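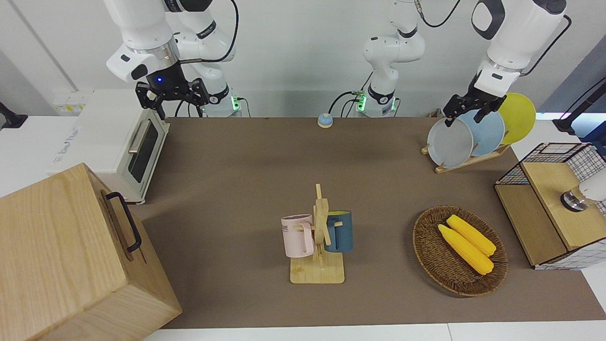 rustad wrote:
Mug tree in the middle of a worktop is wasted space. Screw a rail to the wall, hang the mugs on that and you get the whole depth back for preparing food. I did mine in July and have had no reason to regret it.

Mitiku Worku wrote:
The wall is not available to me. It is a partition, the fixings would need backing plates, and the agreement on the flat rules out new holes. So the question is still the one I opened with: where should the tree stand, given a toaster oven at one end and a dish rack at the other?

Dimensions again for anyone who skipped the first post. Usable length is 1,975 mm. The oven door opens along the length of the table, so its swing has to be kept clear. The drawer box can move. The rack is the fixed item as far as I am concerned, as I want it at the same end as the sink.

morkham wrote:
You are treating the tree as storage. How many mugs are in daily use? If the answer is 2, put it beside the rack and forget it. Mugs go straight from rack to peg with no reaching across.

Mitiku Worku wrote:
Two, yes. I had it beside the rack for 3 weeks. The trouble is that plates come out of the rack at an angle, and a plate lifted by its top edge needs more room to the side than you would expect. I chipped one on a peg.

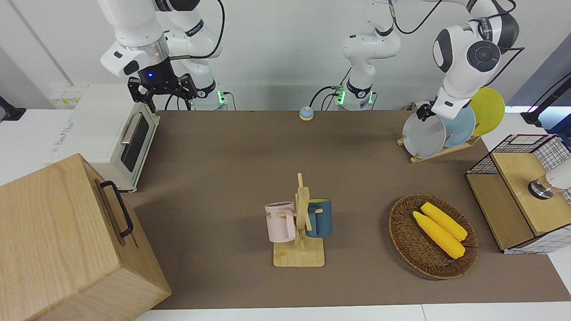 With the tree moved to the middle there is space for the plates, but anything coming out of the oven then has to be carried round it. I tried turning the base so that the pegs ran across the table, and that helped slightly. The post is still in the way of a full baking tray.

nisside wrote:
Weight is worth checking too. A light tree with both mugs on one side will tip if knocked. I had a Starusora one with a base so small that it went over whenever the cupboard was shut hard. Replaced it with a square-based one and it has stayed upright.

rustad wrote:
Another argument for the rail.

nisside wrote:
He has told you he can't have the rail.

rustad wrote:
Adhesive rails exist.

morkham wrote:
They do, and they come off. Mine lasted 23 days with four mugs on it, in a kitchen with a kettle under it. I would not recommend one to anybody who likes their mugs.
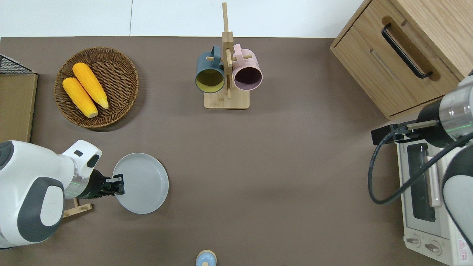 Mitiku Worku wrote:
Tipping has not been a problem so far. The load is one mug each side of the post, which balances well enough even though the teal mug sits a little lower than the pink one. Both hang with the openings down and to the front, so dust is not a worry either. What I had not allowed for is food. Two corn cobs in the wicker basket take up a good part of the back of the table, and I would like to keep the basket out permanently.

nisside wrote:
Basket on top of the drawer box? Or is the top already used?

Mitiku Worku wrote:
Possible. The basket is shallow, so the height is no objection. The only thing against it is that the drawer needs a firm pull and I do not want onions rolling about.
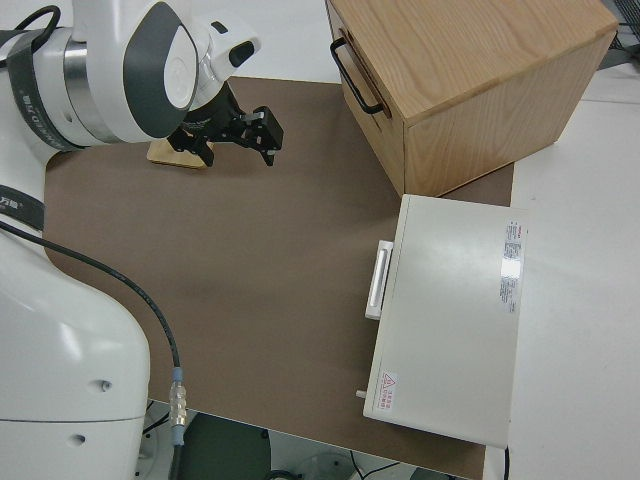 I have now tried the box at both ends. It works better turned at an angle, with the handle facing in over the mat, as I can open the drawer without standing square to it. It does cost some 3 cm of extra depth compared with having it parallel to the edge. A strip of rubber under the front would stop it creeping, and I will fit that before trying the basket on top.

morkham wrote:
Cut the rubber from a jar-opener mat. Cheaper than proper feet and grips better on a painted surface. Wipe the table with spirit first.

rustad wrote:
Still think the tree should go. Two mugs will sit upside down on a cloth.

Mitiku Worku wrote:
They will, and then the rims stay damp. The tree stays. I will try it one hand's width back from the middle next, leaving the front clear for the baking tray, and post measurements when the rubber is on.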